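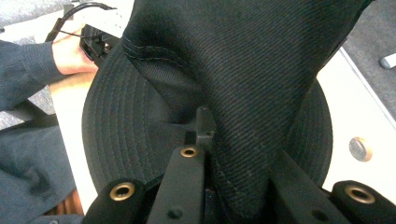 Interview: "People come for the robot and stay for the hats"

Mar 23, 2025

152 shares | 14 comments

The open day at Kirkano started at ten, and by half past ten there was already a line to the door. The company teaches robots to handle soft things, mostly clothing, and once a year it lets the public walk through its rooms in Undau. I spoke with the woman who has organized the visit for the last three years. She asked me to leave her name out, because she says the day belongs to the whole team. We talked in the small kitchen, with two interruptions from the coffee machine.

I wanted to know first why a company like this opens its doors at all. "The neighbors asked us," she said. "They saw the lights on in the evening and they wanted to know what we do. The first time, we had nine visitors and too much cake." This year 196 people signed up, and she had to divide them into groups.

The part that visitors like most is the table where they can try the hand-held grippers. A person takes one in each hand and does a simple job, for example picking up a cap, turning it and putting it down again. The movements are recorded, and later a robot arm learns from them. "Children are very good at it," she told me. "Adults hold their breath. I tell them, please breathe, it is only a hat."

I tried it also, and I was slow. A hard box is easy, but cloth folds where you do not expect it. She was not surprised. "A baseball cap is two problems together. The brim keeps its shape and the crown does not. If you take the crown, it closes like a bag. If you take the brim, it can slide. Our engineers have talked about this for many lunches."

At noon the group moved to the next room to see Bako, the arm which the team has trained since September. It was asked to hang up caps on a rack. It did the first one well, then dropped the second, and a boy in the front row clapped anyway. I asked if such a moment is embarrassing for her. She shook her head. "No. Before, we showed a film where everything goes right, and people were polite. Now they see it fail and they start to ask good questions. One lady asked why we don't just use a hook. We are still discussing the hook."

Until now the team has collected 3274 recordings with caps alone. It sounded like a lot to me, but she says that it is a modest number, and that gloves will need more.

Some visitors ask about jobs, and she does not avoid it. Pluvitz, a uniform rental firm which is testing the system, has trouble finding people for the night sorting. "I understand the worry," she said. "I can't promise what another company will do in ten years. I can show what the arm can do today, and then people can judge."

The next open day is planned for spring of next year. She would like to add socks to the table, but the team has not agreed.

We use cookies to remember your reading settings. Accept | Manage

Contact | Newsletter | © 2025 All rights reserved | Back to top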